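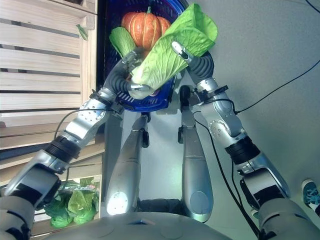
Looking after the two-armed machine: maintenance report, term 2
Nele De Haan

12 shares | 3 comments

Background

Our group had the job of keeping the machine running for the whole term while the other group wrote the sorting task (vegetables out of a crate, into a basket). So this report is only about set-up, care and repairs. For the task results see the other report, when they finish it.

Machine has two arms, a hand on each. Hands are the bit that goes wrong. The arms themselves gave us hardly any trouble, one loose cover screw in the whole term and that was my fault.

The log book is the Peeters one with the yellow cover. Total entries 179. Most are just "checked, fine", initials. Anything with a part number in it I have copied into the appendix.

Morning set-up

Takes longer than you think. Order we ended up with:

- power off, look over both arms, wipe down
- cables next, follow each one from wrist back to where it goes in, no tight bends, nothing under a foot
- hands, every finger moved by hand one at a time, feel for grit
- power on, wait, then zero position
- slow run with nothing in the fingers
- slow run with a sponge

We skipped the sponge run for a fortnight in May to save time and then had to put it back in, as the first real grip of the day was where all the faults showed up. It does need doing.

Zeroing is done with the Jendow jig, a block the hand rests on while you save the position. If the block has crumbs under it the whole day is out by a bit and you don't notice till lunch. Clean the bench first. We wrote this on the wall.

Cables

Worst problem of the term by far. The cable to the left wrist kept dropping its signal, only when the arm was high and turned in. With the arm low, perfect every time. We swapped the plug (no change), swapped the cable (better for one afternoon), then found that the clip was set too close to the wrist and the cable had no slack when it turned. Moved the clip back and left a proper loop. Fault has not come back as of writing.

Lesson for next group, test cables in the position where they fail. Not on the bench lying flat. We lost a lot of hours to that.

Also the spare cables we had from Mandau were a differnt length to the old ones and not labelled. Label them.

Fingers

Finger service is every 1,000 grips on the counter, full strip down at 2,000. The counter doesn't know about grips done by hand in test mode so we added those on in pencil, which is a guess really. Would be better done in the software.

A finger service is: fingers off the load, hand clear of the bench. Brush out the joints, dry brush only. Check the pins haven't walked sideways. Wipe the tips. Leaf juice dries sticky and then bits of soil stay on it, cabbage was worse than anything else we tried. Then one drop of the Dornell oil on each pin and NO more than that, it creeps down to the tip and then everything slips. Ask me how I know.

After that, finger check. Each one closed and opened on its own, then all four together, hand held over the bench so nothing touches.

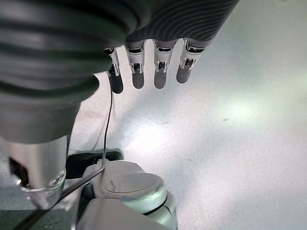
Anneliese Grube read a draft of this section and thought we were servicing too often. In her view 1,000 grips is a number meant for hard parts, and with soft veg you could go straight to the full strip at 2,000 and only wipe down in between, because every time you open a joint you risk putting dirt in it. She would also bin the oil and run the pins dry for a month to see.

We talked about it and half agree. We did get dirt in a joint once, from our own brush. But two of the worn pins were found at the short service and would have been missed. Compromise for next term: wipe and look at 1,000, nothing opened unless it feels rough. Not trying the dry pins without a spare set in the cupboard.

Stops

We had 4 stops long enough to lose a session. Two were the wrist cable, before the clip was moved. One was the zero being off (crumbs). One was a pin that had worked out and jammed the finger half shut, had to be tapped back with the plastic mallet, very gently, power off.

Short stops not counted, there were loads.

What we would change

Put the log next to the machine and not in the office. Half the late entries were written from memory, you can tell by the handwriting. Get spare pins in before term starts, ours took ages to come. One person per hand, same person each time, they get to know the feel of it.

Appendix has the part list and the clip positions, measured from the wrist edge.

3 comments | 12 shares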